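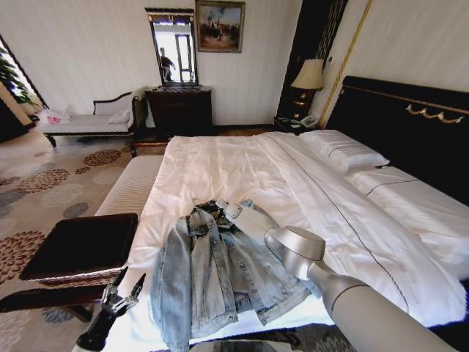
**Sternham quilt cover set, queen**

A plain white cotton sateen cover with a single dark stitched line across the top. It comes with two standard pillowcases in the same white, with dark piping. The cover closes at the foot with hidden buttons and has ties in all 4 corners to hold the quilt in place.

Woven for Gorkamine by the Gulyás mill. The colour is white only. Charcoal was dropped in October and won't be restocked.

| | |
|---|---|
| Item no. | 1162 |
| Thread count | 500 |
| Fibre | 100% cotton |
| Size | Queen |
| Quilt | Not included |

**Care**

Warm machine wash, inside out, with the buttons done up. No bleach. Tumble dry on low or line dry in the shade. Iron while slightly damp if you want it flat. Expect a little shrinkage in the first wash, which the cut allows for.

**Ordering**

Motels and serviced apartments can order by the carton through Raili Turunen at our trade desk. King size is made to order and can't be returned unless faulty. Orders placed after 17th December go out in the new year.

Fits the Werkano all-season quilt, sold separately.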